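Notes from the Clandik open day

Clandik opens its test hall to visitors once a year, in October, and this time I got a ticket. The building is on the edge of Drudley, past the bus depot, and parking was already full at nine. My ticket number was 411, which put me in the second morning group. We were given a badge, a map and a cup of coffee, and told to stay behind the yellow tape.

I went with one question. I have been reading for years that a machine will soon do the dishes, set the table and restock shelves, and I wanted to see how far along that is. I run a small kitchen supply store, so both halves of the question matter to me, the household chores and the shop floor.

The first stop was the shelf-stocking demo, sponsored by Penrose. A wheeled unit took boxes of pasta out of a crate and put them on a shelf at waist height. It did well as long as the boxes were all the same size. When the crate was changed for one with mixed goods, it slowed down a lot, and one bag of rice had to be picked up by a staff member. The person at the stand said the system has been trained on 3,000 different packages. My own stock list is longer than that, and half of it has handles.

The kitchen table work was in the next room, and that is where I spent most of my time. An arm works over a white table set out with play food and a few toy kitchen things: a plate, a colander, a mug, a toaster oven. The tasks sound like what you would tell a ten-year-old. Put the strawberry on the plate. Move the bowl. 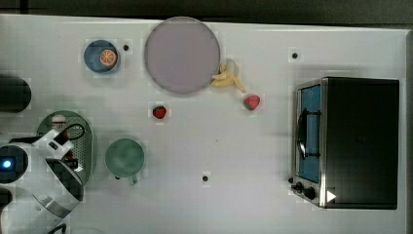
I asked why they use play food. A banana bruises, the guide said, and by the afternoon you are testing on a different banana. Toy food keeps its shape, so a miss in the morning can be compared with a miss later on. It made sense to me, though I would have liked to see one real egg.

The printed sheet on the wall gave results for the room. In the last round of trials, 68 percent of single pick-and-place tasks were completed without help. The time limit for each one is 60 seconds. I can clear a small table in that time, but I also drop things.

What slows the arm down is mostly the deciding. It moves to a spot, stops, shifts a little and then goes in. Bottles are their own problem. One lying on its side has to be gripped across the body, and if the job is to stand it up, the wrist has to turn a long way without hitting whatever is next to it. A crowded table makes that harder, and most tables at my house are crowded.

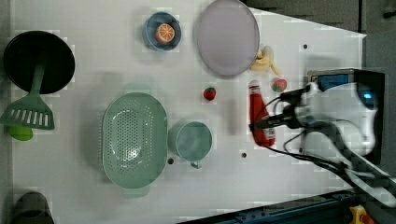 According to a comment left in the visitor book under the name Billitov, none of this matters until the machine can find the bottle in the back of a refrigerator, with the light half blocked and a lid missing. The same comment said the table work was still worth doing, and asked for a refrigerator next year.

I mostly agree. A table seen from above is the easy version of a kitchen. Nothing is stacked, and there is no cat. The guide did not argue with any of that when I brought it up. Drawers and cupboards are planned for the spring, and the staff want to work on wiping before they get to washing, as water and wiring are a bad mix.

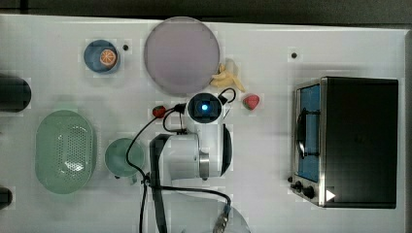
Clandik Open Hall - Household Tasks Team

The last half hour was for questions. Somebody asked about price and got no number. I asked if a store could rent one for a slow season, and was told that the shelf unit might be ready for that before the arm is. For now both need a trained person nearby the whole time - so in a shop my size it would be one more worker to pay for, plus the machine.

I would not order one this year. For unpacking identical boxes I would think about it, if the crates came in sorted. The hall closes to visitors at four, and the bus back to the center of Drudley leaves from the side gate, not the front.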